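Startseite | Anleitungen | Werkstatt | Team | Kontakt

Roboter in der Teeküche einführen: So haben wir das Team mitgenommen

19. Dezember 2018, von Kane Harawira

Bei Grukier stehen jetzt zwei Roboterarme am Küchentisch und üben Geschirr und Snacks, und ich darf das Ganze betreuen (ich hab mich nicht gewehrt!). Falls ihr bei euch so etwas vorhabt, schreibe ich mal auf, wie wir vorgegangen sind.

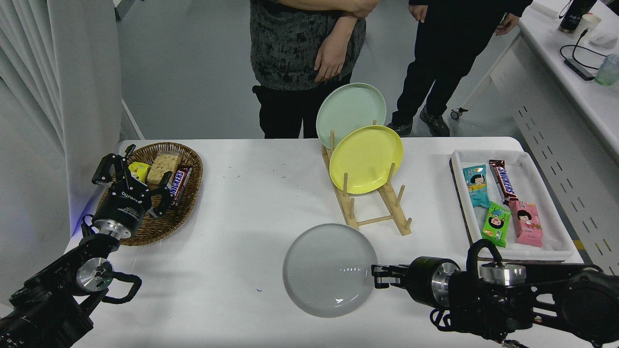

Schritt 1: Erst mit den Leuten reden, die den Job heute machen

Bei uns war das vor allem Frau Oda aus dem Empfang. Die hat jeden Morgen Teller einsortiert und Riegel nachgelegt, und ihre erste Frage war natürlich, ob ihre Stunden gekürzt werden. Klärt das vorher mit der Leitung und gebt die Antwort schriftlich weiter. Ihre Stunden bleiben, dafür übernimmt sie jetzt die Besucherplanung, die vorher immer liegen blieb.

Schritt 2: Klein anfangen

Ein Tisch, ein Geschirrständer, ein paar Teller, dazu Korb und Tablett mit Snickers und anderem Süßkram. Mehr würde ich am Anfang echt nicht hinstellen. Gläser und Besteck kommen bei uns frühestens im Januar dran.

Schritt 3: Abläufe aufschreiben

Setzt euch mit den Kollegen hin und notiert jeden Handgriff einzeln, also Teller greifen, anheben, drehen, einstellen. Wir hatten am Ende 9 Seiten, und Giáp aus der Technik hat dann noch mal alles umgeworfen, weil niemand die Teller so herum einräumt wie ich ... Plant etwa 200 Durchläufe pro Handgriff ein, bevor ihr irgendwas beurteilt.

Schritt 4: Regeln am Tisch

Solange die Arme laufen, greift keiner dazwischen, auch nicht ganz schnell für einen Riegel! Zuschauen ist völlig okay, dann bitte hinter dem Tisch und mit Abstand. Wer den Ablauf stoppen darf, steht bei uns auf einem Zettel an der Tür.

Schritt 5: Eine feste Runde pro Woche

Eine halbe Stunde reicht. Die Kollegen von Ustance machen das genauso und haben mir ihre Vorlage geschickt, die könnt ihr gern bei mir anfragen (Durchwahl 1539).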